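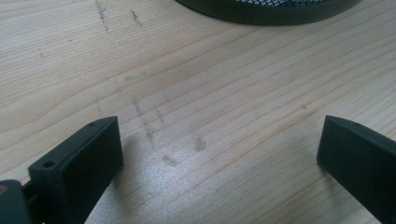
How to oil a wooden table at home
Posted by Roxana Nedelcu, 09/05/2023

For a table of normal size you need 375 ml of oil, and you will have a little left for the second year. I use hard wax oil, but linseed oil is also good if you have patience.

Take everything off the table and wash it with warm water and a few drops of dish soap. Leave it to dry overnight. In April my kitchen is cold, so I wait one day more.

Sand with 126 grit if you find it in your shop, if not, 120 is the same. Then finish with 240. Always go along the grain — scratches across it will show very much after the oil. Wipe the dust with a damp cloth.

Pour a small quantity of oil and spread it with a cotton cloth, thin and even. Wait 10 minutes and wipe away what the wood did not drink. If a place stays sticky, you left too much there, so rub it again with a clean cloth.

Second coat on the next day, same steps. Don't put hot cups on it in the first week.

Important: cloths with oil can catch fire by themselves. Lay them flat outside to dry, or put them in a jar with water and close it.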